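[Shoptalk] Re: picking arm: where do you put the zero?
From: Chiyo Sakai
To: the Shoptalk list
Date: 2/11/25
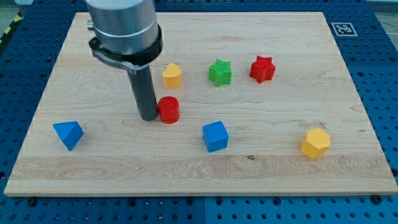

Hi Tetsuya, hi all. I put my zero at a corner of the work surface for the whole first winter and I wish I hadn't! Your question landed on the exact thing I've been chewing on in the shop, so this is going to be long. Get a coffee. The short version is that I now let the tag be the origin and I measure everything from there, the board included. The tag is the little black and white square by the top right corner of the maple, and you'll notice it isn't centered on anything or lined up with anything nice. It doesn't have to be. The board itself is bolted through to the blue perforated table along the front edge, so board and table move as one thing, and once the tag is down flat I do one touch-off with the tool tip and the software works out the rest.

Let me take your points in order, with your text left in so people can follow.

Tetsuya Wada wrote:
> I have the arm from the Dromdale kit running at last, on a door
> laid over two sawhorses in the garage. Homing works. Simple moves
> work. What I can't get is the same spot twice. I tell it to go
> over a wooden block, it goes over the block. I go in for dinner,
> come back, run the same file, and it comes down next to the
> block.

Tetsuya, first of all, congratulations! Homing and simple moves on a Dromdale is further than I got in my first two months, and I had Abbasi standing behind me telling me which connector was in backwards.

The door is your trouble, or most of it. A hollow door flexes when you lean on it, and sawhorses walk. I know because I started on a folding table, which was worse. Every time I put my elbow down to look at something, the far side came up. I spent a whole evening rewriting perfectly good code over that. Before you touch a single number in your file, clamp a dial indicator (borrow one, the Midalville shop has a drawer of them) to the base of the arm, touch it to the door near where your blocks sit, zero it, and lean. Write down what you see. Then lean on the other end. If the needle swings, stop there and fix the table.

> Is it worth buying a proper optical table? They cost more than my
> car.

No! Please don't. Any stiff plate with a regular grid of holes will do for what we're doing. What you want from the grid is being able to take a fixture off on Sunday mornings or whenever you get shop time, and put it back in the same holes. Mine is blue only because the paint was what the shop had open. There is a seam where two panels meet, and I was nervous about that, so I shimmed from below until a straightedge didn't rock across it. It's held up fine. If you come across one big panel, take it, but I wouldn't pay extra.

Put a wooden board on top of it. I like wood for this because when the tool comes down too far (and it will) you get a dent in a board and you sand it out. I drove mine into a scrap of steel exactly once. The sound brought people in from the parking lot. The maple came out of Abbasi's offcut pile, planed on one side, and it cost me a box of doughnuts.

> What do you use for test pieces? I have been using dice and they
> are too small.

Toy shape blocks. Get the solid colored kind from a thrift store, hearts and stars and cubes and so on. They are wonderful test pieces because they each fail in a different way. A cylinder standing up forgives nearly everything as far as rotation goes, so I always start with it. A cube tells you about your wrist angle. The star is hard, since where you think the middle is and where the camera thinks the middle is can be two different places, and if you have two stars in different colors you find out quickly whether your code is sorting on shape or cheating on color. Mine was cheating on color for weeks and I was very proud of it.

The triangular prism is the one I'd save for last. It changes height depending on which side it's sitting on, and if you've hard-coded your approach height you will either poke it or hover over it looking foolish. I have a note taped to the monitor that just says PRISM.

> Last thing, the end of the arm. The kit has the two finger claw.
> I see yours is something else.

Mine is a long straight rod in a black clamp collar. I love it. The claw is a fine claw, but it's wide, and when blocks are close together it knocks over the neighbor on the way down. With the rod I can come in between things. It also makes touch-off easy, because there is one tip and I know where it is.

A few notes if you go that way:

The collar matters more than the rod. My first one was printed and it crept. I'd set it, run for an hour, and the tool would have slid up a hair, and then all my heights were wrong in the same direction. If your error only ever goes one way, look at the clamp before you look at anything else.

Put a witness mark on the rod right where it enters the collar. A scratch or a paint pen line. You can see at a glance if it moved.

Longer is not free. The farther the tip is from the last joint, the more any slop in that joint shows up at the tip. I cut mine down two times and I may cut it again.

Now, the test I'd really like you to run, because I'm curious what a Dromdale does with it. Tape a sheet of paper down on your board. Put a pencil lead in place of the tool with a light spring behind it. Pick one spot, and have the arm go away and come back and make a dot, over and over. Come from the left for half of them and from the right for the other half. I did 78 touches in one sitting while I swept the floor. What came out was two clumps of dots – one for each direction of approach – and each clump on its own was tight. So the arm was repeating beautifully and I had backlash in the base, which is a completely different problem from the one I thought I had. I now make every final approach from the same side and the two clumps went away. Cost nothing!

If you get one big fuzzy cloud instead, that's looseness somewhere, and you go hunting joint by joint with the power on, wiggling gently. If you get a tidy clump that drifts off in one direction over the session, look for something warming up or something sliding.

About the tag. Print it on heavy stock, keep a clean white border all the way around it, and glue the whole thing down flat. I had one with a curled corner and the angle it reported was garbage every afternoon when the sun got low. Put it where the arm doesn't hide it from your camera at the moment you want to read it. I read mine once at the start of a run and once at the end, and if the two don't agree the program complains and I throw that run out. And measure the printed size with calipers! My printer decided to "fit to page" and I was off by the same percentage everywhere until Abbasi asked me whether I had measured the square. I had not measured the square.

Settings, for whoever asked at the last meetup: I run the final descent at 34 on the Jellberg controller's speed dial (it has no units, don't ask me) and everything before that as fast as it'll go without shaking. Slow down only for the last part. When I ran slow the whole way, I got so bored that I stopped watching, and then I missed things.

What I still haven't solved is the lighting. The star with the ribbed top is the worst of the bunch. The ribs catch the light and the edge finder sees stripes where I want an outline. I've tried a blur, which helps the star and hurts the points on everything else. I've tried a bedsheet over the shop light, which helps and also makes people think I'm developing film. If anyone on the list has done this with a cheap ring light or a diffuser of some kind, please speak up, and tell me how high you hung it.

Tetsuya, bring the arm down to Midalville in April if you can stand to unbolt it. There's room on the bench beside mine, the indicator is there, and I'd love to see both arms do the pencil test side by side. Bring the claw too. I want to try it on the heart.

My config file and the touch-off script are in the list's shared folder, under my name. The comments in the script are rude in places. Those are addressed to me.

Chiyo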